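August
by Nikola Kolev

Search this site Go

Gate 16 again, and I've been here long enough to know which outlet works (the one behind the pillar, under the Anel poster). The Waketti flight to the coast was supposed to board at breakfast. Now the board just says "delayed" and the poor woman at the desk has stopped picking up her phone.

I got talking to In-ho Kwon, who flies this route every month for work and knows far too much about it! He says Waketti is leasing two bigger turboprops from Rornent, up to 35 more seats a day each way, and that fares might finally come down. I paid 600 for this one, so I'd like to believe him. He also thinks they'll drop the stop at Jurić, and that would be a shame, I love that tiny terminal and its awful soup. 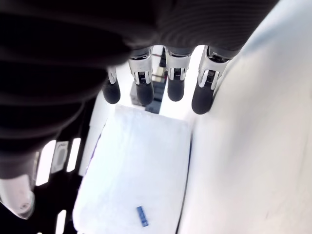
Later, same gate

We have a plane! It came in while I was off buying a sandwich, and everybody stood up at once and then just kept standing there. In-ho didn't move. He's in row two and says they can't leave without him.

My frequent flyer balance is 1,337 points, by the way. I checked out of boredom. It gets me a coffee and maybe a discount on a suitcase tag.

They're calling the back rows now. That's me, so I'll write the rest from the hotel if I'm still awake.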